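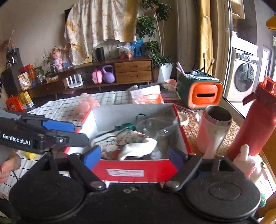
How many demos does a student need to record before a packing policy is worth training?
More than a weekend's worth. Our club had 858 usable ones when the arm first did something we'd call packing, and 1,459 by the end of the semester.

Notes for the February talk, Viola Marino, Kedgate robotics club
14 shares | 2 comments

OK, opening. Say hi, say who I am, don't apologize for the slides. I have 10 minutes and last time I spent half of them on motors, so no motors!

Start with the project name because people always ask. We call it Nolen. It's a club project where we collect demonstrations by hand with two grippers, stuff going into a box and stuff coming back out, and then we train on that. (Temba was the one before it. Temba was a conveyor thing and it ate a lot of rubber bands. Skip Temba unless somebody asks.)

Then the part about cloth. I love this part, so watch the clock. A folded cloth is never the same cloth twice. You close the pads on a corner and the corner goes somewhere, and you do it again and it goes somewhere else. My first few tries I was pinching way too deep and dragging everything along with it. What helped was slowing down right before the close and letting the pads settle. Do the hand motion here, people get it right away when I do the hand motion.

Next, two grippers means two people or one very busy person. We tried both. With two people you have to talk the whole time, "I've got it, you let go," and we recorded a pile of takes where both of us let go. Pause for laugh, maybe.

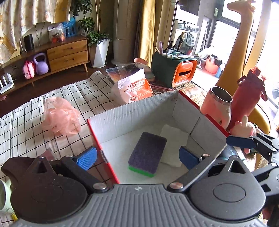
Sponges are the easy win, and I tell every new member to start with one. It squishes a little, it keeps its shape, and if you come in crooked it mostly forgives you. Cloth doesn't. Soft packaging is somewhere in between and I still don't have a good rule for it, so say that out loud and see if anyone in the room has one.

Talk about labeling now. Every take gets a start, an end and a keep-or-toss, and we do it the same evening or it doesn't get done. I let a batch sit over break once and when I came back I couldn't remember what half my own notes meant ("weird left"?? weird left what?).

Mention the Sovside meet here. We ran Nolen there and it dropped the cloth on the first try, got it on the second, and then the judges' table lost power. Still my favorite afternoon of the whole year!

If there's time, show the folder layout. If there's no time, tell them to email the club and I'll send the layout plus the checklist we tape up before a session: charge both grippers, wipe the pads, check the clocks match, say the take number out loud before you move.

Questions. Somebody will ask about cost, send them to the budget sheet. Leave the contact slide up while I unplug.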